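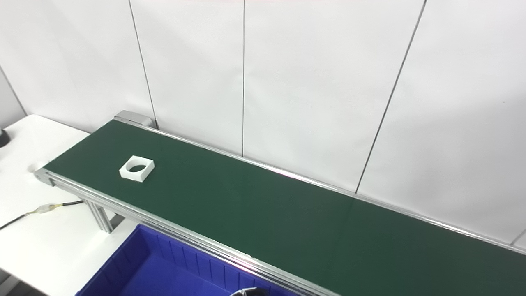

Ticket 3132
Product: Zuvero belt conveyor, 2000 mm, green belt, aluminum frame
Reported by: Xinyi Zeng
Status: Monitoring

Problem as reported
Belt creeps toward the wall-side rail when running. After 21 minutes at low speed the belt edge touches the rail and starts to squeak. No error on the drive. Load is one white spacer block with a center hole, placed flat near the end housing.

First checks
Frame level across both rails at the leg positions: OK.
Leg bolts: one loose at the table end. Tightened, no change in drift.
Belt joint: square, no lifting.
Load: ran the belt with nothing on it, same drift. Block ruled out.

Reply from Hukeden support
Drift toward one side with a square joint usually means the end roller is out of parallel. Measure rail to roller face on both sides before touching the tension screws. Adjust one side only, a quarter turn at a time, and let the belt run between turns.

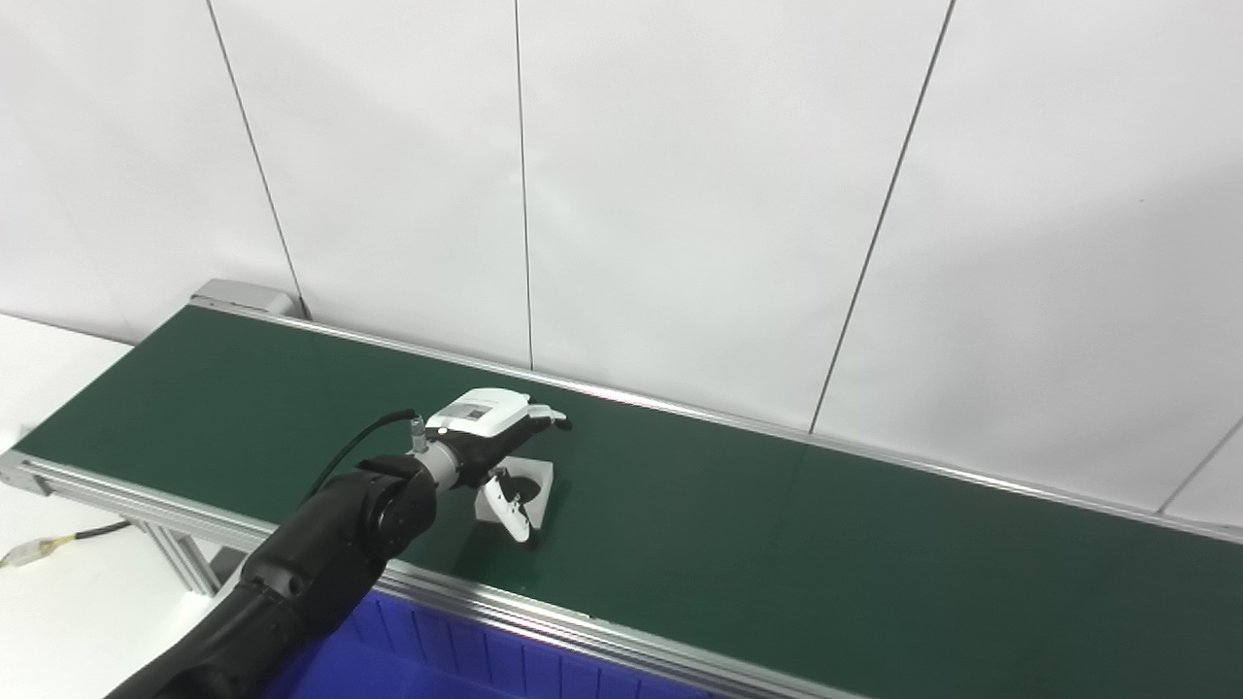

Measured as asked. The wall side was 1.5 mm shorter than the near side. Gave the wall-side screw a quarter turn, ran the belt for ten minutes, then another quarter turn. Drift slowed after the first and stopped after the second. Tension still feels right by hand – no slip when the block is held against a moving belt.

Follow-up test
Block set down at the end housing, slightly rotated, and run to the far end. Repeated at low and medium speed. Distance to the near rail was the same at both ends within 1 mm. Squeak gone. Nearly 2000 cycles logged since the adjustment.

Still open
Slight polish mark on the belt edge where it rubbed. No fraying. Will check again in May and replace the belt if threads show.
Lock nut on the wall-side screw marked with paint pen.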